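Atinga Table Project, Part 2: The Worktop
17/06/2026

So after the mess of the first part, Amerley Amoah and I decided to stop arguing about drawers and look at the table itself. Our project was about small stuff that lives on a work surface (cords, earphones, clips) and what it does to the surface over time. I picked the earphones because mine are always in a knot, and Amerley got the table, which she says was the harder job.

We wanted something light in color so marks would show up. Rimik, the shop near campus, had a darker one for less money, but you could have dragged a brick over it and never known!

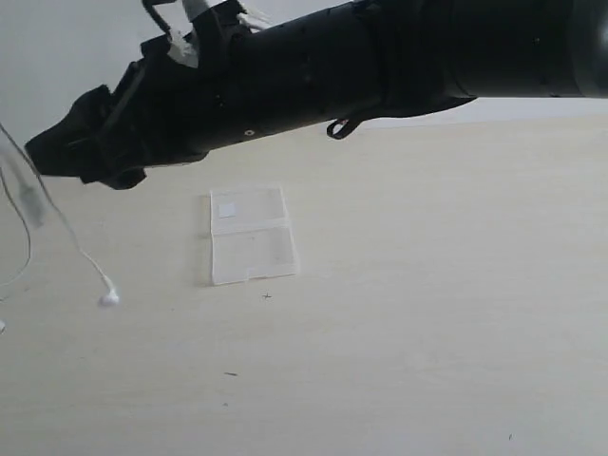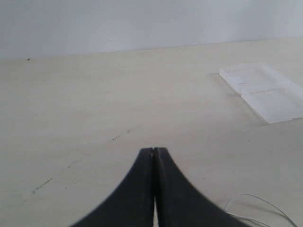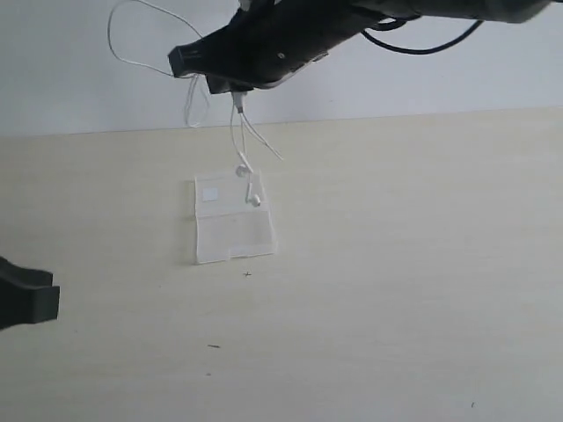

Our marking sheet had 6 columns at first and we ended up using 2 — "scuff" and "scratch." Smudges were a pain. Amerley wiped them off before I'd written them down, so the early pages are no good and I left them out. Tülin Yazıcı, our instructor, told us back in March to write first and wipe later, and yes, she was right.

Earphone cord is annoying to work with. It curls back the way it was stored, and if you lay it flat it's only flat until you let go. I tried loose loops and a figure eight, and I liked the figure eight better, though Amerley thinks it takes too long. We still have to do the same test with the thicker Brinero cord, and I need to retype the sheet so somebody else can read my handwriting.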